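Jarnix two-arm letter cell — monthly inspection checklist, with comments
Bondside workshop, June 2019

Good morning, all, and thank you for keeping up with these sheets so faithfully since March. I've written my comments under each item as usual, so do get yourself a coffee first. Cell hours at start of check: 366.

1. Fingers and grip faces — OK
Wiped both pairs with a dry cloth, went over the textured faces with a flashlight, and snugged the mounting screws. Please go easy on the wipes, as they shed, and every bit of fluff ends up under the wrist camera sooner or later. 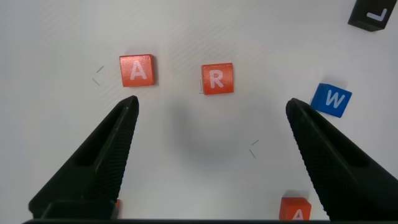

Wrist camera view, fingers open. Fine debris on the table surface.

2. Table surface — CLEAN AND RECHECK
Lift the blocks, wipe from the back toward the front, and let it dry for 20 minutes before you run anything.

3. Cable loops at both arms — WATCH
I moved each joint slowly by hand through its range and listened for rubbing. The loops should have enough slack to follow the wrist without catching on the gripper body, and I'd like us all to look again every 60 hours — a little sooner if you've been running the long Rosser routine.

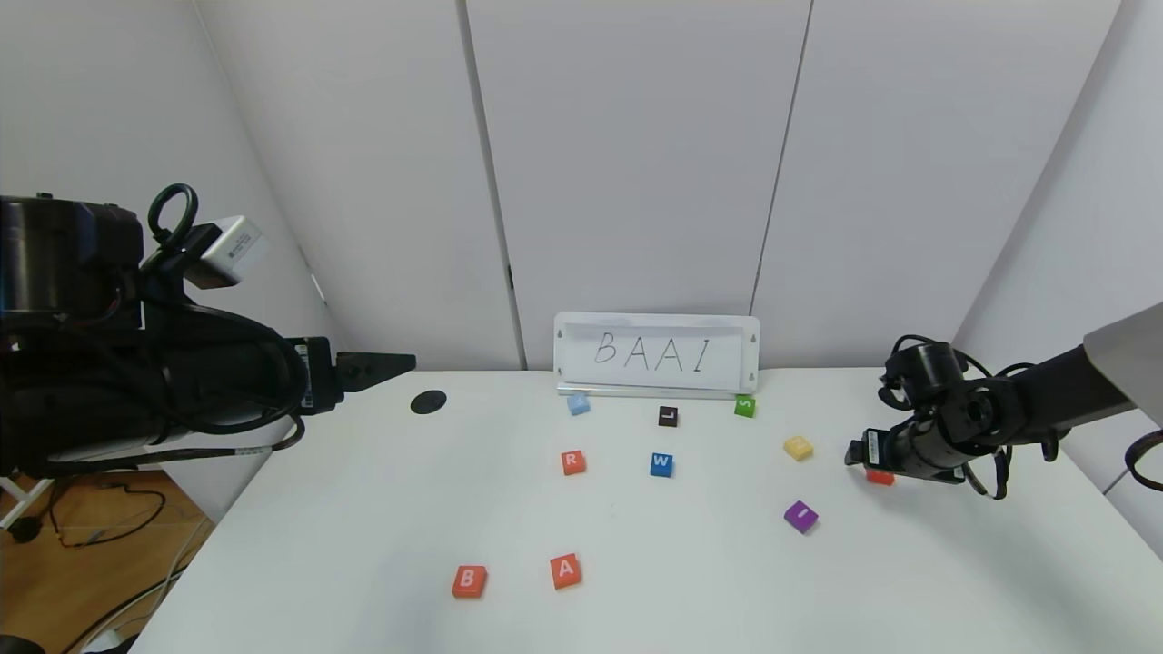 Barkance asked whether the left loop could be tied down closer to the joint, having had a tie work loose on their own cell this spring. I'd say yes, but leave a hand's width free and run the wrist both ways before you trim the tie.

4. Word card and stand — OK, WITH A REMINDER 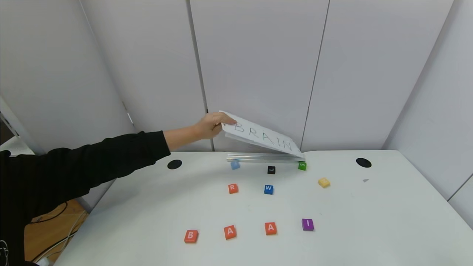
Swapping the card is the one job we all do half asleep, so please put the arms on hold first and wait for the light. Keep your sleeve up out of the way, too; long black ones like mine ride right over the table edge. Hold the card by a top corner and bring its lower edge down to the clear bar, and if a block is sitting under the card, slide it forward before you let go.

5. Hold button and reset — OK
Pressed 20 times, no sticking.

Next check in July.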